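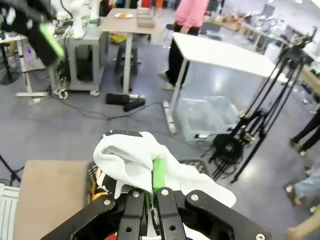
**Brollalow Textile Handling Group** | Team news | 3 Jul 2021

# We got our equipment money (most of it, anyway)

Well, the numbers came back at the end of June and I've been grinning ever since. The Stendano fund said yes to our equipment request! We asked for three things, we got two of them in full, and the third got a "come back later," which I'm choosing to read as a maybe.

If you've walked past our floor this spring you already know why we asked. We've got arms on carts and arms at tables, and every single one of them wants a socket, a network port and a clear patch of floor, and there just isn't enough of any of those to go around. I spent a good part of June on my knees with a tape measure and a notebook working out what we own and what we only think we own (two of the cameras on my list were on loan from Flernenau, so that was a fun email to write).

So what are we buying? The big one is grippers, or the parts of them that wear out. Cloth is hard on fingertips in a way I didn't expect when I joined. Plastic parts you can pick up all day, but shirts get pinched and dragged and dropped and pinched again, and the pads go smooth and then nothing holds. We've been buying replacements a pair at a time on my card and filling out a form for each one, and I'm so happy to be done with that. The new order is 384 fingertip pads in one go, from Moldovan, and at the speed we get through them it should carry us well into next year. Ordering in bulk knocked the unit price down enough to pay for a proper storage cabinet too, so the pads won't live in my desk drawer anymore.

The second thing is cable management. I know, I know. It's the least exciting line in the whole request and it's the one I fought hardest for! We priced floor channels for the main runs, plus overhead drops at seven stations, and the installer can do it in two visits without shutting us down for a full week. Each camera stand gets its own short run to the nearest drop. I've tripped on that floor more times than I'll put in writing.

The part that got pushed back was the second sorting table. Shahla Farahani put the case together and it was a really good one: two arms over one long surface, clothes in the middle, a basket on each side, and enough reach that neither arm has to wait for the other. What held it up was the price of the arms, and fair enough, I suppose. The panel wanted to see a longer record from the setup we already run before paying for a twin.

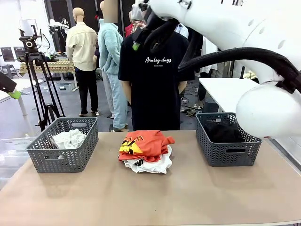
Shahla's answer to that was to start keeping the record the very next morning, so we now have a log sheet for every session, with the start time, the type of garment, what got dropped, and who had to step in. By her tally we'd logged 1182 garments when I sat down to write this. T-shirts make up most of it, and we need more of the awkward stuff (hoods, linings, anything with a belt) before we can say much about how the arms do with a normal household's laundry. If you have old clothes you were going to give away, bring them by! Clean, please, and no sequins. We learned about sequins.

A few people have asked me how we decided what went at the top of the list, and the answer is that we argued over it for a whole afternoon. I wanted to lead with the table, Shahla wanted to lead with the pads, and she was right. Her thinking was that a second station with worn-out fingers would only give us twice the downtime. I changed the order of the request that same night and rewrote the first page, and I'm pretty sure that's what got the pads through so easily.

For anyone planning their own request for the next round, my advice is to put spares in from the start. I've now read a stack of old requests from other groups and almost all of them budget for the machine and stop there. Then you're a few months in, somebody needs a bracket or a longer cable or one more tripod, and there's no line for it. We put in a spares line and the panel didn't cut a cent. Also get your quotes early. Ours from Moldovan ran out a couple of days before the decision, and I had to call and beg for an extension (they were lovely about it).

The pads should show up first, then the cabinet, and the cabling crew comes after that. On the days they're in I'll need everything up off the floor on the side they're working on, including bins, stools, blocks, and whatever you've parked under the desks. I'll send the station list as soon as I have it. If your station isn't on it and you think it should be, come find me before the order for the drops goes in, and bring your outlet count with you.

We'll try again for the table in the next round. Shahla already has a draft going and she'd like help with the cost page.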